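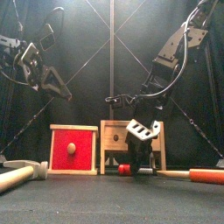 Munero going into the old Jarncombe building??

crustfirst
Paper's up on the window. Sign says Munero, opening in August. Anybody know what it is? Took over the whole ground floor looks like, 60 seats

dill_pickler
Sandwiches and soup. Same people as Pinov out by the mall. This would be their 2nd one.

crustfirst
Pinov is fine. Not drive-downtown fine

northsidelunch
Disagree, the brisket at Pinov is the best thing in that strip. My worry is parking. 6 spots behind the building and the dentist uses all of them

dill_pickler
theres a garage a block over. people walk

northsidelunch
At lunch? with 30 min? no they don't
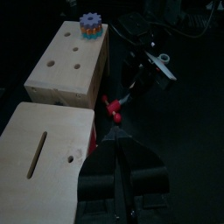 miette_fan
What I want to know is who did the lease. Miettinen had that corner listed forever and wanted crazy money, last place lasted one winter. Hope they fix the front room too, it was all dull beige. Give me some color, purple orange and teal like those toy gears stacked on the wood block. Anyway rent is what kills places there, not parking.

crustfirst
Heard the kitchen is only 1,000 sq ft. Tight for that many seats

dill_pickler
Its soup. How much room do you need

northsidelunch
more than that if they bake their own bread, wich the sign says they do

miette_fan
Sign says "fresh bread." Could come off a truck

dill_pickler
ok well I'm going opening day, will post the menu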